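Notes for week 2, Higher Education Finance. Instructor: Noemí Camacho. Read before the seminar and bring the Meltard budget packet.

# Who pays for the roof?

Start with the word "deferred." When a college says it has deferred maintenance, it sounds like a decision somebody made with a calendar open. Most of the time it means the work was not paid for this year, and there is no year in which it will be. I would like you to distrust the word every time you see it this term.

Our running case is Coltmont State, which reports 370 open repair requests across its campus. The number gets quoted at hearings as if it measured need. It measures how many forms were filed and not closed. A leaking roof is one request. So is a door that sticks. 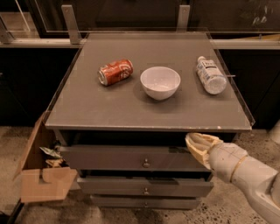 *Gray cabinet, with a can lying on its side and a white bowl on top.*

## Bonds versus cash

The usual pitch for borrowing goes like this: buildings last a long time, so future students should help pay for them. Fair enough for a new lab. It is a much weaker argument for carpet, paint, and boiler parts. If the bond runs 15 years and the carpet wears out well before that, students will be paying for something that went to the dump.

Supporters answer that a state which won't appropriate cash leaves colleges no choice. Maybe. Look at what Coltmont did with its cash in the same years before you accept that. Aicha Berrada's memo (in the packet, read all of it, including the appendix) shows reserve money going to the Ochoa Hall lobby while the heating plant waited. She doesn't call it a scandal and I don't either. Lobbies get donors' names on them and heating plants don't.

Things to check in any bond proposal:

- What share goes to repair, and what share to "renewal"? Ask for a definition of renewal. I have yet to see two that match.
- Does the project list have legal force, or can the board swap items after the vote?
- Who covers running costs once the work is done? A bigger building needs more heat.
- Is there a required yearly set-aside? If it can be waived by a simple vote, treat it as a suggestion.

## The veto threat

Governors often say they oppose the borrowing and support the repairs. Take the second half seriously only when there is a line for it in the executive budget. In the Meltard packet, compare the January budget speech with the table that came with it. The speech mentions campus safety several times. The table has no new money for it.

Colleges play their own version of this. They lead with the worst building they own and then ask for a package in which that building is a small item. See the Flekow Report, section 2, and note how few pages deal with the chemistry wing shown on its cover.

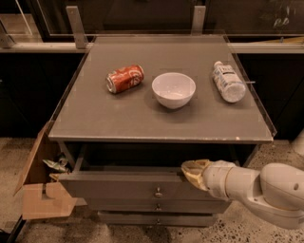
## For the seminar

Write one page, single-spaced. Pick any project on the Coltmont list and argue that it should be paid for from this year's operating budget, even if you don't believe it. Say what you would cut. "Administrative efficiencies" will be returned unread.

If your project costs less than $1,000 per student served, show the division and say where you got the student count. Enrollment on paper and people using the building are different figures, and the packet mixes them freely.

Late pages go in my mailbox, not by email.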